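Workshop Tips From Our Robot Club (Mostly About Snacks)

I help out with the student robotics club at Plevstead, and since August we've been working on a breakfast project. The team picked the name Clovach for it, don't ask me how, there was a vote and I was getting coffee. The idea is that the arm picks up food and hands it over nicely. I've learned more about tables, plates and crumbs than I ever expected to, so I'm writing down what works for us. A lot of it would help in a regular kitchen or garage too!

Keep a practice box

We have one plastic tub with everything for a session in it: tape, a soft brush, two spare plates, paper towels, a marker. It goes back in the tub at the end or it's gone by next week. I tape a list inside the lid and the kids check it before they go home (well, most of them do).

Buy pastry the day before

Fresh croissants are lovely to eat and terrible to practice with. They flake if you look at them. Leave them out overnight in a paper bag, folded over once, and the outside firms up enough to be handled again and again. Plastic bags make them soggy. If you want to eat them later, keep a separate bag and write EAT on it in big letters – we mixed them up once and Siiri Huttunen bit into one that had been through 14 practice runs.

Tape your cords before you need to

Painter's tape, not duct tape. Duct tape leaves that gray goo on the floor and you'll be on your knees with rubbing alcohol on a Saturday. Press the tape down along the whole cord and fold the last half inch under so you can find the end again.

Getting goo off anyway

Okay, so somebody used duct tape. A dab of cooking oil, wait 12 minutes, wipe, then dish soap and warm water. Try a hidden spot first if the floor has any kind of finish on it.

Put felt under the plate

This is my favorite one. A plate on a bare tabletop slides the second anything nudges it, and it makes an awful scraping sound too. We use a big square of gray felt in the middle of the table. It also gives you a nice plain background, so a pale plate is easy to pick out. Start with the hand open and well clear of the food, get everybody's own hands out of the way, and only then start the run.
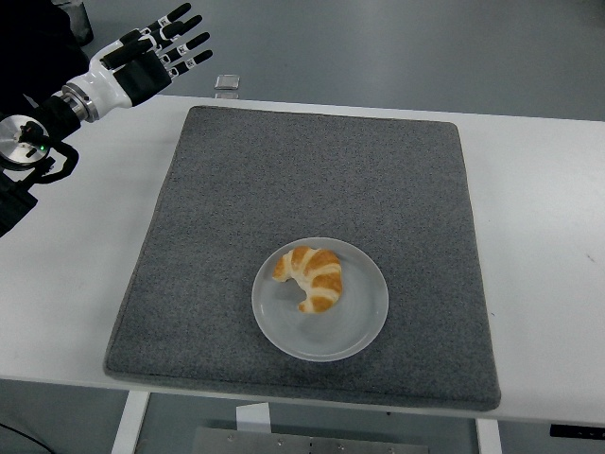
Cleaning the felt

Don't wipe it wet! Butter crumbs just smear and then you have a stain for life. Let everything dry, take the felt outside and shake it, then go over it with a lint roller. For a grease spot, sprinkle on cornstarch, leave it overnight and brush it off in the morning.

Write it on the tape

Every run gets a line in the notebook, but a strip of tape on the table edge with the day's starting settings saves so much flipping back and forth. Peel it off when you're done and stick it on the notebook page.

Next month I'll get into storing batteries, and how we finally got the jam off the keyboard.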